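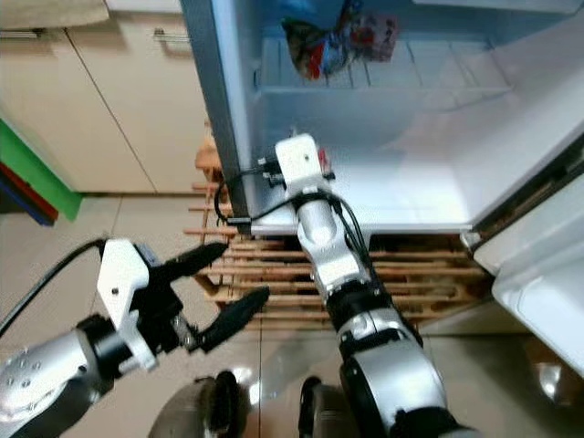
**tarnfield** wrote:

Going back and forth with our IT lead about how we handle vendor access and I'd like some outside opinions. We're a small food distributor, 76 people, with one warehouse and a front office in Tillholm. Right now four outside vendors can get into our network for support, and three of them come in through the same VPN group as our own staff. No time limits, no approval, nothing. If you leave the refrigerator door standing open like that you hear about it from whoever shares the kitchen, but a vendor account can sit open here for years and no alarm goes off. I want to shut them off by default and turn them on per ticket. Our IT lead says it'll slow down support so much that people will work around it. Who's right?

---

**Bent Sveinbjörnsson** wrote:

You are. Off by default, with a start and end time on every session. We did this at Kjærgaard two years ago with 14 vendors, and the complaints stopped after the first month.

The part that took work was the list. Purchasing had one, accounts payable had another, and the firewall had a third. None of them matched. Start with the firewall logs and work back to contracts. We found an account for a label printer company we had stopped paying long before.

---

**mossgate2** wrote:

I'm with the IT lead on this, at least partly. Off by default is fine if you have someone on call to turn it on. At 76 people you probably don't. What happens when the inventory system goes down at 4 a.m. and the trucks are waiting? Somebody digs out a shared admin password and reads it over the phone. Now you're worse off than before.

I'd leave the accounts on, put MFA on every one of them, and restrict each one to the single server it needs. That gets you most of the benefit.

---

**tarnfield** wrote:

The 4 a.m. case is exactly what he brought up. The night shift lead has no rights to enable anything today.

MFA is on for staff but not for vendors. Two of the vendors use one shared login for their whole support desk and say they can't do MFA on it.

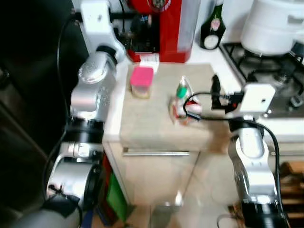 One of those two is Barkia, which hosts our order system and also has a local connector on a box in our server closet. Their support people are good, so I'm not looking to drop them, but I have no idea which of their staff is logged in at any given time. Our logs only show the one name.

---

**Bent Sveinbjörnsson** wrote:

Shared logins are the bigger problem, then. Fix that before you argue about on or off. Put named accounts in the contract at renewal. If they refuse, ask them to send you the name of the technician and the ticket number before each session, and have your side write it down. It's a poor substitute, but it gives you something to match against the logs.

On the night shift – give the lead a way to enable one vendor group for two hours and nothing else. Ours is a small web form that adds the account to a group and takes it out again. It took an afternoon to build and another to test.

---

**mossgate2** wrote:

Who maintains the form when the person who wrote it leaves? I've inherited three of these scripts. One was running as domain admin with the password in plain text.

If you have budget, buy something. We use Priltham for vendor sessions. It does approvals from a phone and records the screen. It isn't cheap and the reporting is clumsy, but I don't have to maintain it.

---

**kettlerow** wrote:

We looked at Priltham too and passed on it. The quote came in at 3,000 a year above what we had set aside, and the recordings were only kept for a month unless you paid more. For four vendors I think that's overkill.

Most firewalls can put a schedule and an expiry date on a VPN account. tarnfield, check what yours does before you build or buy anything.

---

**mossgate2** wrote:

Fair point on price. I'd still take it over a homemade form, but the firewall expiry is a decent first step.

---

**tarnfield** wrote:

Checked. Ours can do expiry dates and a separate vendor group, and we've never used either. I've moved the three vendors out of the staff group this morning and limited each to its own server. Barkia needed one extra port, which their support confirmed by email.

The IT lead agreed to try off by default for the two vendors who almost never log in. The other two stay on until we have something the night shift can use. Barkia's renewal is in March, so I'll ask for named accounts then.

---

**Bent Sveinbjörnsson** wrote:

Good start. Ask Barkia now, though. If they need to change something on their end, March is too late to find out.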